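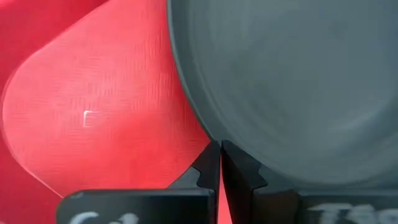

Fingertips at the rim of the gray disc, with red material to the left.

Teaching an Arm by Hand: Bench Tips

These tips are for a small arm with a two-finger gripper, taught either by moving the arm yourself or by driving it from a remote controller. They come from the Dutetti workshop, where the jobs are mostly household ones: picking up flat things, moving cloth, putting lids back.

Before you start

Clear the bench of anything the task doesn't need. Wipe the wrist camera with a dry lens cloth. Look at the camera view before you touch the arm and check that both fingertips show at the bottom. If they don't, fix the mount first. Tape down the cable at the elbow with enough slack for a full turn.

Put a mark on the bench for the starting position. A strip of masking tape will do. Bring the arm back to it before every run.

Coming up to a rim

Round, flat items are harder than they look. Close the fingers most of the way and bring the tips to the edge slowly, then stop. Check the view. Open only as wide as the thickness of the item plus a little. If you open wide on top of cloth, one finger will catch a fold and drag it along.

Smooth gray things next to a strong color are easy to follow on screen. Gray on gray is not. Change the cloth if you can't find the edge at a glance.

Cloth and other soft stuff

Lay it the way it will lie on a normal day, folds included. Shift it a little between runs - a hand's width is plenty. If you smooth it flat every time, the arm learns flat cloth and nothing else.

Press lightly. Pushing the tips down hard bends the wrist reading and you'll see a jump in the playback.

By hand or by remote

Guiding by hand is quicker to learn and good for big moves. Hold the arm above the wrist and keep your fingers out of the camera's view. Remote control is better for the last inch. We use a Tsuchiya controller with the speed set to 28 percent for close work, and full speed only for the trip back to the tape.

Don't switch methods halfway through a set. Finish the set, save it, then change.

How many runs

For a plain pick and place, 39 good runs was enough on our bench. Anything with cloth took over twice that. Rest after every 11. Tired hands wobble, and the wobble gets recorded with everything else.

Throw out a run if you bumped the bench, paused more than 5 seconds, or had to go back for a second try. Keep those in a separate folder if you want to practice recovery later.

Saving

Name files by item, surface and run number. The Mida software fills in the time by itself but not the surface, so type that in - you will want it when you sort. Copy everything to a second drive before you shut the arm down.

See also: Replacing worn fingertips. Bastatano clamp sizes.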